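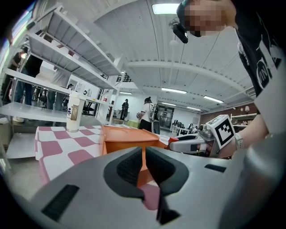
Slide 1: checked tablecloth, lidded paper cup, orange box.

Buying medicines and skin creams online: what the reviews are worth
Speaker notes, Clavley session, 20 minutes plus questions

Slide 2. Start with a show of hands. Who has read a review before buying a face cream? Keep hands up if you know who wrote it. Wait. Move on.

Slide 3. The Ferkevia listing. It had 238 reviews when I read it in September, and I read all of them. 103 never mention the cream at all. They mention delivery, or the price, or nothing I could follow. Several are half sentences stuck together with a link in the middle. Read two aloud, slowly.

Slide 4. Follow the links. I picked 9 and looked up where each one went without buying anything. Six ended at the same checkout page under different shop names. Don't say "fraud" here — I can't prove who runs it. Say that I would not give it my card number.

Slide 5. The "no prescription needed" line. Sellers treat it as a selling point. I read it as a warning. Some retinoid creams should not be used in pregnancy, and a web form that doesn't ask won't know. Pause for the pharmacists, they will want to come in.

Slide 6. Vass, the star-rating badge. Their page says reviews are "checked". It doesn't say by whom, or against what. I wrote to ask and had an automatic reply. Skip if short of time.

Slide 7. What I do myself: look for the pharmacy on the regulator's register, typing the address in by hand. A logo on the page proves nothing, anyone can copy a logo.

Likely question, it came up at Dusodham: "But mine arrived and it worked." Fine, glad to hear it. Ask what was in the tube and how they know.

Handout is by the door. Leave slide 7 up during questions.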